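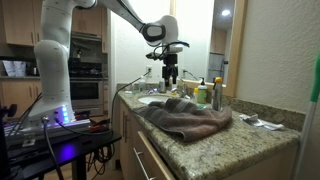
Planner tips for bathroom counters

Mirrors: mask them out of the depth map before planning. Left in, the planner treats the reflection as open space behind the wall.

Chrome faucets: depth drops out on shiny metal. Add a plain box by hand and pad it 47 mm.

Bottles: clear ones go missing first. Save the back row as fixed obstacles — tall ones too.

Towels: replan after every grasp. Old folds are no use to the planner.

Speed: run new paths in Tritwood at half rate, 2 passes, then save.

Updated Nov 24, 2025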